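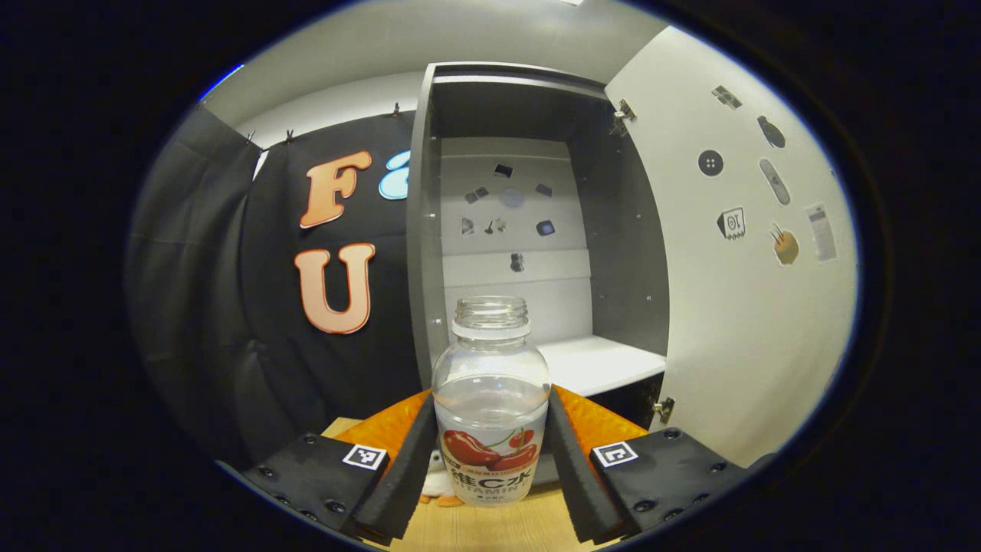

Where should the label sit on a drinks bottle with a narrowed waist? On the straight part of the wall underneath it, because a flat wrap will only lie smoothly on a surface of constant diameter.

Ludger Meinecke has worked on small drinks bottles for Wisell and now checks label artwork at Endulano. We spoke on 1/12/20, mostly about clear plastic and what it does to a design.

He begins with the wall. "A clear bottle has no background of its own. Whatever is behind it is behind your label as well. On a white label that matters less, as long as the white is dense enough."

The vitamin water with the cherries is a case he is happy to discuss. The label is white and goes round the lower part of the body, with a pair of glossy red cherries on green stems above the text. The Chinese line reads 维C水, and the word VITAMIN is set in outlined letters. "Fruit first, then the name. Red and green on white hold up well in poor light. Outlined letters I would test at arm's length before I agreed to them."

The thin strip of orange-red text along the upper edge interests him more. "Small type near an edge shows every fault. If the wrap goes on slightly crooked, the eye finds it there."

At Wisell his team measured label height on 790 bottles and rejected 43. Most of the rejects came from one worn guide rail, replaced the following April. The label stock was from Bukhari and was not at fault.

On shape he is brief. The rounded shoulder helps the bottle carry load when stacked. The waist gives the fingers a place to close. "People squeeze there. A thin wall gives a little, and a label over that bend will crease."

His current work for Ilent concerns the thread on the neck. Six cap samples are under test, and he expects to report on seal torque when the last of them has been cycled.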